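Painting Materials and Methods – Handout 4
Supports and grounds for acrylic
Tutor: Mafalda Lobo

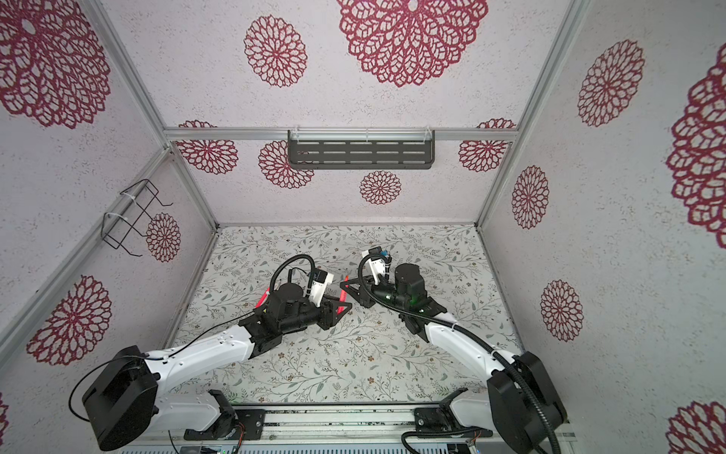
1. Choosing a support

Stretched canvas is light and easy to hang but moves under the brush. Panel is rigid and suits fine detail and scraping back. Weigh the support before you commit to it: a panel 90 cm wide may need two fixings in the wall, and a cradle on the reverse if it is thin.

Cotton is the normal choice in this course. Linen keeps its tension better and costs almost 45 per cent more from Quintela, the supplier used by the workshop.

2. Sizing

Size seals the fibres so that the ground does not sink in. Rabbit-skin glue is not used under acrylic. Apply one thin coat of acrylic medium, brushed out to the edges, and leave it overnight.

3. Ground

Use acrylic gesso, thinned slightly with water for the first coat only.
First coat: brush in one direction.
Second coat: brush at right angles to the first.
Third coat: optional on canvas, required on panel.
Sand between coats with 200 grit paper, wearing a mask. Wipe off the dust with a barely damp cloth.

4. Toned grounds

A mid-value ground makes it easier to judge lights and darks – marine subjects are often begun on a dull blue-green, though a warm earth will show through broken water to better effect. Compare the two Villalobos harbour studies shown in February.

5. For the next session

Bring one primed panel and one primed canvas of the same size. Label the reverse with your name, the ground used and the number of coats. Read Villalobos, Notes on Priming, pages 18 to 45.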